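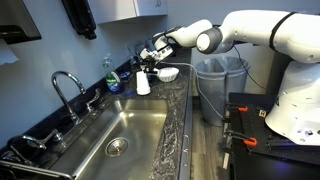 Arm over the counter beside the sink, with a white paper coffee filter within reach.

Counter Work with Robot Arms: Frequently Asked Questions

These answers cover the operating rules for arms used at the kitchen counter, including bench-mounted arms on clamped tables. They apply to staff, students and visitors at the Riltovthorpe site. Questions about the Halonen building should go to Oskari Lappalainen, as the power and door arrangements are different there.

Who is allowed to run an arm at the counter?

Anyone who has completed the Parton induction and has been signed off on the counter setup. Sign-off on a floor cell does not carry over. The counter has water, a hard stone edge and small objects near the wall, and the floor cells have none of these. Sign-offs lapse after 10 months without a logged session. Hilkka Toivonen keeps the list.

Do I need a second person present?

Yes, whenever drives are enabled. The second person does not have to be signed off on the counter, but must have done the induction and must know where the stop button is. Working at a laptop in the next room does not count as present.

How fast can the arm move?

The tool speed limit at the counter is 300 mm per second in automatic mode. For the first run of any new or edited program, use the reduced setting on the pendant and keep a hand on the enabling switch. Do not raise the limit to save cycle time. If a task cannot be done within it, submit a change request.

Is a risk assessment needed for each task?

One assessment covers a family of tasks. Moving a cup, moving a filter and placing either one on the counter are the same family. A new assessment is needed if you change any of the following:
the gripper or fingers
the position of the base
the type of object (glass, blades, heated items, anything over 2 kg)
the use of running water

Fill in the short form for the first three. Running water needs the long form and approval from Pavithra Annamalai before the session is booked.

Which standards do the site rules follow?

The site rules were written with ISO 10218 and ISO/TS 15066 on the desk, and the risk assessment form follows the general method of ISO 12100. The rules are local and do not replace those documents. A collaborative arm is not safe in itself; the gripper, the object held and the surroundings are all part of the application and have to be assessed together. If a site rule and the manufacturer's manual disagree, follow the stricter of the two and report the conflict.

How should a table be clamped?

Use at least two clamps on any table that carries a base. Hand-tighten, then try to shift the table with the arm parked. Check again after the first run. Do not hang cables, bags or tools from clamp handles. If a clamp has to be moved to clear the work area, disable the drives first and record the move, since the taught positions may no longer hold.

What are the rules for cables?

Leave enough slack for the full programmed range of the wrist, and no more than that. Run the arm through its extreme poses at reduced speed and watch every loop. A loop must not be able to catch on a faucet, a cabinet handle or the other arm. Connectors stay out of the basin at all times. Cables that cross a walking route need a cover or a floor marking during the session. 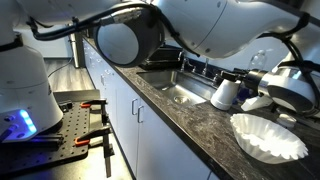
Where two arms can reach the same stretch of counter, the shared zone has to be defined in both controllers before either program is started. Only one arm may enter the zone at a time. The interlock is handled by Dindisum, our cell supervisor software, and a manual agreement between two operators is not a substitute for it. If Dindisum is offline, park one arm and disable its drives.

Can I reach in to reset an object?

Only after a protective stop has been confirmed on the pendant of every arm that can reach you. A paused program is not a stop. Wait for the status to change, reset the object, step back behind the line, and let the second person release the stop. For frequent resets, plan a reset pose away from the sink so that your head stays clear of the upper links.

May the sink be used for ordinary purposes during a session?

No. Washing up and filling kettles wait until the arms are parked and the session is closed in the log. The paper towel and soap dispensers may be used with drives disabled. Wipe up any spill on the counter or floor before drives are enabled again.

What objects may be used?

Light, unbreakable items are preferred. Foam and paper items are approved for all signed-off users. Glass, ceramic and sharp items need a named entry in the assessment. Objects used in trials are not to be used for food or drink afterward, even if they look clean. Put damaged items in the trash at the end of the session.

What grip force should I set?

Start at the lowest setting that holds the object and increase in small steps. For thin-walled cups, crushing is usually the limit. Record the final value with the program version. The force cap in the gripper controller is locked at the site value, and only Aarne Laaksonen can change it.

Something touched me but I was not hurt. Do I report it?

Yes. All unplanned contact is reported, including contact with a held object or a cable. Press the stop, leave the arm where it is, and save the controller log before restarting anything. The log buffer holds roughly 7 minutes of joint data and will be overwritten if the program resumes. Reports go to Archie Swanson by the end of the working day.

Who may restart after an emergency stop?

The operator, after the cause is known and written down. If the cause is not known, the arm stays off and gets a tag. Do not remove a tag you did not place.

How do I close a session?

Open the gripper and clear any held object. Move each arm to its park pose and disable drives. Return loose items to the shelf, wipe down the counter, and check the floor by the sink. Close the entry in the log with the program version and any faults. Sessions left open overnight are closed by the system, and the operator's booking rights are suspended until the entry is completed.

When are these rules reviewed?

Every October, and after any reported contact. Proposed changes can be sent to Pavithra Annamalai at any time. Changes to speed, force or zone limits take effect only when the revised sheet is posted at the counter.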